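Womeck Walking Tours Guild
Minutes of the regular meeting, October 2025

The meeting opened late, the key to the back door having gone on the Jacobs Hill tour in somebody's pocket. Eleven guides present, apologies from two more, and no word from the rest, as is their custom.

Minutes of the previous meeting
Approved, after the word "shouting" was changed to "discussion" in item four.

Season figures
Walkers booked through the shared desk this season came to 3311. The Old Mill route took the most, the Daselau ferry walk came second, and the evening ghost tour had 369, which its guides consider a triumph and the rest of us consider a warm August. Private bookings are not in the total. Two guides have still not handed in their slips and were asked to do so before the accounts close. Both said they had done it already.
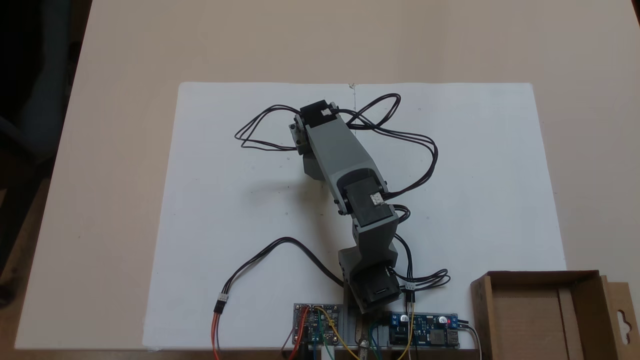 Daselau ferry walk
The ferry company has changed the last sailing to 5:40. The walk as now written gets to the landing at 5:45. Three proposals were heard: start earlier, walk faster, or drop the stop at the chapel. The chapel stop was defended at length. Agreed to start fifteen minutes earlier from the spring and to tell people so when they book. Until then guides are to keep the chapel to one story each, including the bell story, which counts as one however it is told.

Route map
The new folding map is at the printer's. We ordered 1000 copies. The proof had the Cuka steps running downhill in both directions – corrected and sent back. The meeting declined to reopen the question of the color of the river. Maps will be free to anyone on a tour and two dollars to everyone else, with guides trusted to know the difference.
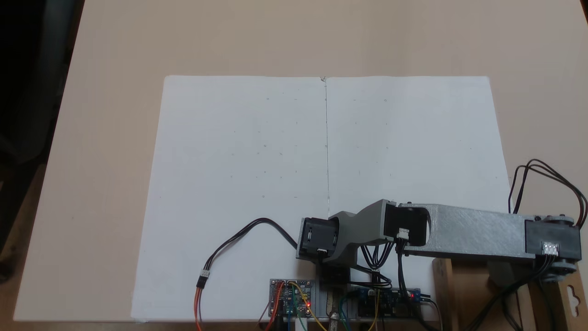 Tímea Antal
Secretary

Group size
Long item. The limit for the Cuka steps tour has been 17 since before most of us joined, and the origin of the number is lost. A motion to raise it to 20 was proposed on the grounds of money and opposed on the grounds of the steps. It was pointed out that the back half of any large group hears nothing and ends up giving itself a different tour. Motion lost, four in favor, seven against. The limit stands for all days, holidays included. Children in carriers do not count toward it. Children out of carriers do, and so do uncles who join at the second stop.

Umbrellas
The yellow guide umbrellas are down to three, one of which opens. Agreed to buy six more of the same yellow. A suggestion of flags was noted. 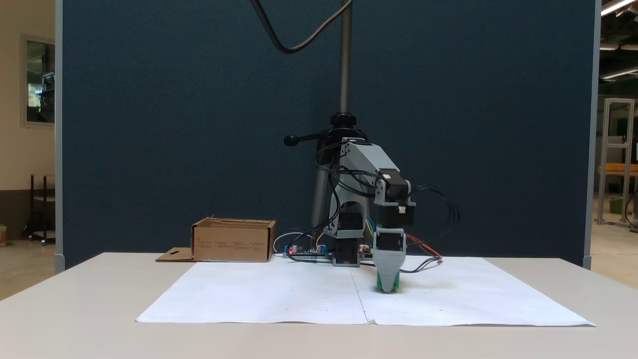 Complaints
One, from a visitor on the Old Mill route who had expected a mill. The web page will now say that the mill burned down. A refund was discussed and a free place on the ferry walk was offered instead, subject to item three.

Any other business
The bakery on Jacobs Hill asks that groups stop blocking its door between nine and ten. Groups will stand across the street by the pump. The bakery also asks whether guides could mention it more often. Guides said they could, and asked about rolls. Left with the secretary.

Next meeting in the spring, same room, front door.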